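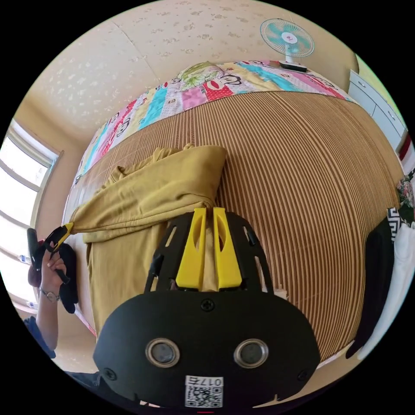

April, server notes, evening

Jesora world back up at 7:40 after the restart. Still seeing the stuck weather: rain on the Semwal side of the river, clear on ours, same tick. Kavinda thinks it is the biome border at x 294. I moved the test hut to x 400 and the rain stopped at the same line, so he may be right.

Turned off the Plurura sky pack and tried again. No change. Turned it back on.

Mob farm: 148 drops in one night cycle with the old floor. Amna wants to try trapdoors in place of the water channel. I said fine, but copy the world first. We lost the Lirkden bridge last time.

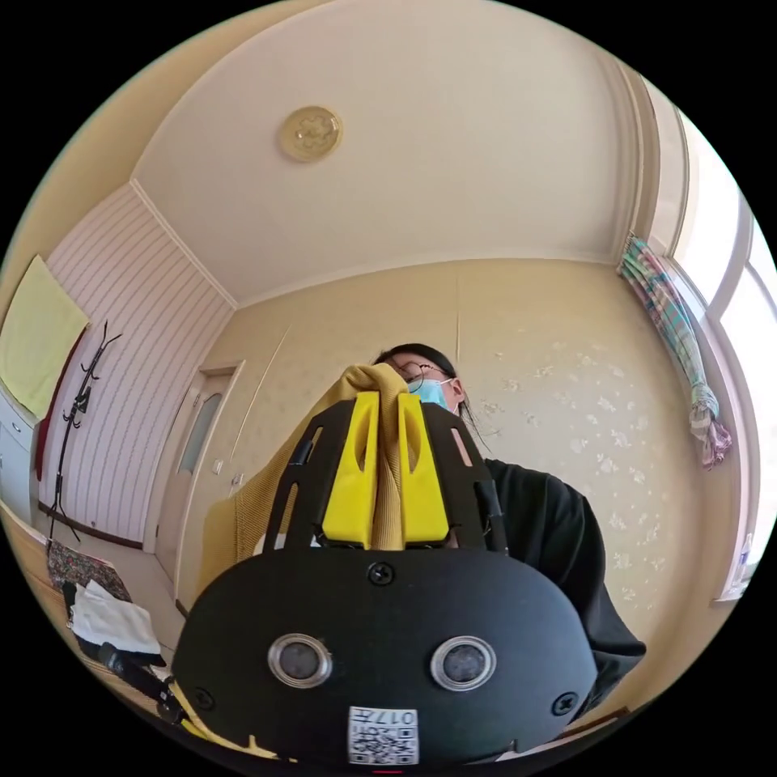
Mustard knit, held up

Second run with render distance at six. Rain line did not move. Lag spikes gone except when someone flies over the village.

To do:
Ask Amna Pirzada for her seed list.
Check if the border shows up in a fresh world, same seed, no packs.
Kavinda to send the log from his machine, mine got overwritten.
Put the hut back before the others log in.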